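Lostmont Household Help > Kitchen and larder > Storing food

Mixed fruit in one basket keeps going off from the bottom up – what am I doing wrong?

Posted March 5, 2024
Viewed 3569 times

Chaiwat Ratanaporn

I have a fruit basket. I was proud of it for a while. It is one of those plastic ones with holes in the sides, bought on the understanding that holes mean air and air means fruit that behaves itself. It sits on the dining table, on a cloth my mother-in-law gave us, and looks very nice from a distance.

The trouble is underneath. Every week I fill it with citrus and whatever else was cheap at the Wenelport market, and every week the top layer is beautiful and the bottom layer contains something I would prefer to leave undescribed. Last time it was a mandarin which had gone soft on one side, turned blue-green and then passed the habit on to both of its neighbours. I found it by smell. The cloth now has a faint yellow ring on it, placed exactly where a vase would look silly.

Things I have tried so far:

Buying less fruit. This worked until we had people round, when it looked as though we were rationing.

Putting the big ones at the bottom because they seem tougher. They are tougher. The mandarins on top of them rolled down the gaps and were never heard from again.

Kitchen roll in the bottom. It went damp and I think it made matters worse.

A banana hook. I was given this in December by someone who had clearly not listened to the problem.

We are two adults and a child who will eat a mandarin only if somebody else has already peeled it and isn't looking. The room is warm in the evenings and gets sun on the table until lunch. I don't want to put everything in the fridge, as the fridge is full of jars with one spoonful left in them, and in any case fruit that lives in the fridge in our house is never eaten by anybody.

So, is there an order you are supposed to put things in? Is it the basket? Is it me? And can I get the ring out of the cloth before she next visits? It is cotton, or at least it irons like cotton, with a printed pattern, and I would like to keep the pattern.

Fongchan Suwannarat

Marked as helpful by the poster

It's a bit of all three, but mostly it's the filling up. You are putting new fruit on top of old fruit, and then eating from the top. The ones at the bottom could be there for weeks. My aunt kept a shop in Kaewmanee and would have had you sweeping the yard for it.

I have the same sort of basket and the same sort of sun, and I lose perhaps one mandarin a month now, usually to a thumb. I do the whole thing on the table when the shopping comes in, which takes less time than reading this will.

Take everything out

All of it, every time. Topping up is how you got here. Spread it out on the table so that nothing is touching anything else. Give the basket a wash if there is anything sticky in it, and dry it properly, including in the holes. An old toothbrush gets into those. If it goes back even slightly damp you have built a small greenhouse.

Handle each piece

Looking at citrus tells you very little, as it can be perfectly cheerful on the side facing you. Pick each one up and turn it right round. You want the same firmness everywhere. Press gently near the stalk end, where it tends to go first. Small speckles on the skin don't matter. A soft patch with a darker edge does matter, and so does any piece that feels light for its size, though that one is only drying out and can be juiced.

Anything with mould on it goes straight out, and whatever was leaning on it gets rinsed, dried and eaten the same day. Mould on mandarins is a sociable thing.

Sort by skin

Forget colour and forget what looks nice. Thick skins keep, thin skins don't. The big yellow-green fruit can stand being leaned on and will sit there quite happily looking important. Oranges are in the middle. Mandarins are the delicate ones, with loose skins and a lot of air underneath, and they bruise if you put them down with any opinion at all.

Apples, if you buy them, should go somewhere else. They give off a gas that hurries ripening along in a good many other fruits. Citrus minds it less than most, but there is no point in asking for trouble, and a pear or an avocado in the same basket will be over by the weekend.

Put the big ones back first, and leave room

Big fruit and oranges go in the basket, in a single layer if you can manage it, with the older ones nearest whichever side you reach from. You were right about the big ones going at the bottom. Where you went wrong was putting mandarins on top. The gaps between large round things are exactly mandarin-sized, and gravity has all week.

Stop while you can still see fruit through the holes with some daylight round it. The holes only help if air can get in one side and out of the other. Mine is half full at best and I leave it tipped towards me, so that what wants eating rolls to the front. The mandarins get done last, one at a time, with the rest already in.
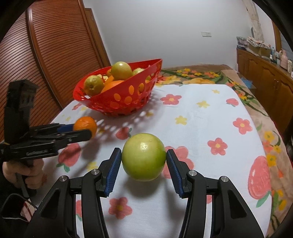
Give the mandarins a plate

A flat one, wide enough that they sit side by side. Put it where people walk past. They will be eaten first because they are the easiest to eat, and you can see every one of them without digging. Your child may even take one, provided you are facing the other way.

Six is my limit on the plate. Any more than that and they start climbing on each other. The rest stay in the coolest place you've got, in the bag they came in with the top left open, and you refill the plate when it's down to one or two. A porch is ideal. So is the bottom of a larder, if you have a larder, and if you do I would like to hear less complaining.

Move it out of the sun

You say the table gets sun until lunch. Then the basket has to go to the other end, or live on the sideboard until lunch and come back when it's fit to be seen. Look where the shadow of the basket falls: if it is crisp enough to show you the holes, then there is a fair bit of light landing on your oranges. A warm evening room is survivable. Direct sun followed by a warm evening room is what I would do if I were trying to spoil them on purpose.

About the ring

Old citrus juice on cotton usually comes out if it hasn't been ironed in. If it has been ironed in, my sympathies. Test a corner first, on the back, somewhere the printed pattern reaches, as you want to know what happens to the colours.

Run cold water through it from the back for a good few minutes. Then work in a little ordinary washing-up liquid, the clear sort, with your fingers. Leave it for half an hour and rinse. If there is still a shadow, put one small scoop of an oxygen stain powder in a bowl of water at whatever temperature the label on the cloth allows, and soak it for as long as the packet says is safe for colours. No chlorine bleach, please. It will remove the ring, the flowers and your standing in the family.

Let it dry flat and away from the radiator, and look at it in daylight before an iron goes anywhere near it.

After that, put something under the basket. I use a round cork mat, slightly smaller than the base so it can't be seen. Holes let juice out as freely as they let air in, and this is the part of the design that never makes it on to the label.

drestell_lodger

Get a smaller basket. You've got room for a greengrocer's window and you're feeding two and a half people.

Also, wash the fruit when you eat it and not when you bring it home. My other half used to wash the lot and put it away wet, and we had mould in days. Dry fruit in a dry basket lasts far longer. I weighed what we threw out one month, for the sake of an argument, and it came to about 1000 grams, which is a lot of orange to have paid for and carried up the stairs. The month after we stopped washing it first, it was 300. I won the argument and have been asked not to bring it up again.

Can't help with the tablecloth. We've got a wipe-clean one and no mother-in-law.

Comments on this thread

Chaiwat Ratanaporn: Thank you both. I took everything out as instructed and found a lime. We don't buy limes. The basket is now on the sideboard and the mandarins have a plate, and there was one missing this morning with the peel left behind the curtain, so I am counting that as a success.

Fongchan Suwannarat: It was eaten, so it counts. How is the cloth?

Chaiwat Ratanaporn: Cold water and washing-up liquid got most of it. There is still a faint mark if you know where to look, and she will know where to look. Soaking it tonight. I tested the corner and the colours stayed put.

drestell_lodger: Put the basket back on top of it.

Fongchan Suwannarat: On a mat.

Chaiwat Ratanaporn: On a mat, yes. I've ordered the cork one. Does anyone want a banana hook?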